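Foston group releases plain-language good practice guide for household robot trials

FOSTON – A new guide to testing robots that handle everyday household things is free to download from this week, and the people behind it are hoping it finds its way to every lab bench, classroom and back-shed workshop where someone is teaching a gripper to pick up the dishes.

The Pladard Guide to Simulated and Physical Handling Trials was put together by Siu, the Foston testing house, with a good deal of generous help from software firm Ultier. It sets out what should be written down before a trial begins, how contact with an object ought to be recorded, and when a result from simulation can fairly be quoted beside one from a real kitchen.

"We read 1,164 trial reports while we were drafting, and I came away with enormous respect for the people who wrote them, but so many left us guessing," said lead author Kai-wen Kuo. "Was a touch counted as a grasp? Did the bowl have to leave the floor? You'd love to compare two pieces of work and you simply can't."

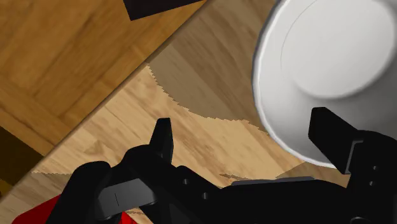
Under the guide, every task has a written definition of success that is settled before the first run and isn't changed partway through. Simulated tasks need at least 300 recorded runs, with failures kept in the file alongside everything else, and any report that mixes simulated and physical results has to label each one clearly.

There is also a chapter on working safely near a moving arm, covering stop buttons, speed limits and who is allowed inside the marked area – much of it familiar to anyone from an industrial background, though perhaps less so to a student on their first project.

Pui-shan Lam, who looked after the public consultation, said the 108 submissions had made it a friendlier and more practical document.

"People were wonderfully frank with us, and we've rewritten whole sections because of it," she said. "Please keep the comments coming, as we'll be revising it again in February."

Printed copies are limited to 400 and will go to schools and community workshops first.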